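A Winter in Nillach: Talking with Jana Kleinschmidt About Her First Historical Novel

I finished The Salt Clerk at two in the morning and wrote to the author before breakfast, so you can guess which way this piece leans.
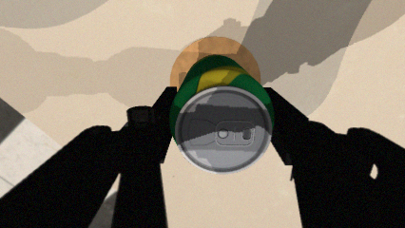 Jana Kleinschmidt would like it known that she never meant to write a historical novel at all. She had a fourth mystery due, she told me when we finally got on the phone, and it was going badly, and she went to the county archive mostly to get out of the house.

"I asked for a box of tax records because I thought a tax collector might make a good corpse," she said. "Then I read the whole box. Then I asked for the next one."

What she found was a ledger kept in the winter of 1,503 barrels, as the locals came to call it (that's how much salt went missing from the storehouse at Nillach, a river town she has made up out of three real ones). In the real records the shortage takes up one line. In the novel it takes up 42 chapters, and I'd have happily read more.

If you know Kleinschmidt from her mysteries, the first thing you'll notice is how slow this one is willing to be. The clerk, Heitmann, doesn't even discover the missing salt until page 40. I asked if her editor had fought her on that.

"Oh, yes. We had a long lunch about it," she said, laughing. "She wanted the salt gone on page one. And I kept saying, but you have to know what he eats, you have to know his feet are cold! If you don't know him when he's bored, why would you care when he's scared?"

I did care, a lot. Heitmann is a fussy, lonely man who corrects other people's sums in his head, and by the middle of the book I was reading with one hand over my mouth. There's a scene on the ice with the ferryman's widow -- I won't say more than that -- that I went back and read again as soon as it was over.

We talked for a while about faith, which runs all through the book without anybody giving a speech about it. Heitmann prays the way he does his accounts, in columns. Kleinschmidt grew up in a churchgoing family and says she drifted off in college and drifted partway back.

"I didn't want him to have a big moment with the heavens opening," she said. "He's owed something and he doesn't get it, and he goes to church anyway. My grandmother was like that. I wrote her into him more than I planned to."

I had one complaint, and I made myself bring it up. The chapters in the capital, Galavura, felt thin to me next to the ones in Nillach. All those lawyers! I kept losing track of which one was taking bribes.

She took it well. "You're the second person this week," she said. "I know Nillach down to the doorknobs. Galavura I only know the way Heitmann does, and he hates it and wants to go home. Maybe I let myself off easy there."

Her writing routine hasn't changed much since the mysteries. She works from five until her kids get up, in longhand, and types everything in the afternoon, fixing as she goes. This book went through 3 full drafts, and the second one was told by the widow. She threw out all but a few pages of it, though she let me know that the letter near the end is one of the pieces that survived. (I'd wondered! It sounds like no one else in the book.)

As for what comes next, the overdue mystery is finally with Ikbridge, her publisher, and should be out in March. After that she's going back to the archive. She wouldn't tell me which box she's in now, only that it has to do with a bridge and a very angry set of letters between two brothers.

"They argue about the width of it for years," she said. "I'm completely on the younger one's side."

The Salt Clerk is out now in hardcover, and the paperback will have a map, which she says readers have been asking her for since the first week.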